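March
Student project report, Arnby Lab course
By the Clukico project group

Learning to put food in a toaster oven from simulated demonstrations

Background

Our group wanted to know how many demonstrations a policy needs before it can handle a short kitchen task in simulation. Earlier groups in the course worked with single objects on a bare table. We picked a task with a door, because the arm has to reach around its own elbow to get to the handle.

Setup

All work was done in Zalum, the simulator used in the course. The task is to open the toaster oven, pick up the food item, put it inside and close the door. We wrote six kitchen layouts and kept one of them out of training. Wall tiles, counter material and cabinet color change between layouts, and so does the spot where the plate is placed.

In the layout used for most of our debugging, the plate with the croissant sits next to the cutting board, close to the arm's elbow. The toaster oven is against the backsplash with its two knobs to the right of the door.

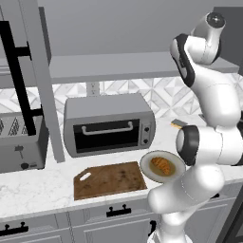 Training

We collected 500 demonstrations by teleoperation and trained one policy on all of them. A second policy was trained on a small subset. Both used the same network and the same camera views. Training ran overnight on the Masri cluster, and one run had to be restarted when the disk filled up.

Results

In the training layouts, the full policy finished the task in 67 percent of trials. In the held-out layout it dropped to about 17 percent. Most failures came at the door: the gripper closed too early and missed the handle bar. When the door did open, the rest of the task usually went through. The subset policy never completed the task in the held-out layout.

We did not have time to test a wrist camera view on its own. The layouts and training scripts are in the course folder.

Contact: Clukico project group, Arnby | Copyright the authors | Back to top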